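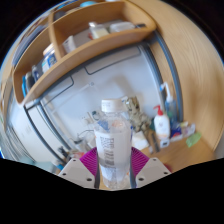 Stosach Sets Equipment Plan for Home Assistance Robotics Program

HAMHOLM, 16 October 2025. Stosach today announced the equipment plan for its home assistance robotics program, which studies how machines can handle ordinary household items such as bottled water. The plan covers hand-held grippers, spare parts and the first robot arms the organization will own.

Under the plan, Stosach will buy 12 hand-held grippers before the end of March. Purchase of three robot arms will follow in a second stage, once the grippers have been in regular use in kitchens and other lived-in rooms. Each stage has its own budget and will be approved separately.

"Arms are the largest single cost in a program of this kind, and we want to know what they must be able to hold before we order them," said Magdolna Dobos, director of programs at Stosach. "Work with hand-held tools gives us that information at a price we can carry."

The organization has set aside $400 per gripper for replacement fingers, screws and repairs. Storage, training and insurance are listed under a separate heading and will be reviewed each year.

Suppliers will be asked to quote for delivery, setup and service as separate items. Bids must state how long spare parts will remain available and whether fingers can be changed without returning the tool to the maker. Equipment will be received and checked at the Tiltdale workshop.

"Our teams work in small spaces, next to refrigerators, shelves and wall sockets," said Hipólito Ledesma, equipment manager. "Size and ease of repair will count as much as price in our review."

Requests for bid documents should be sent in writing to Xiuying Duan, Purchasing Office, Stosach, Hamholm.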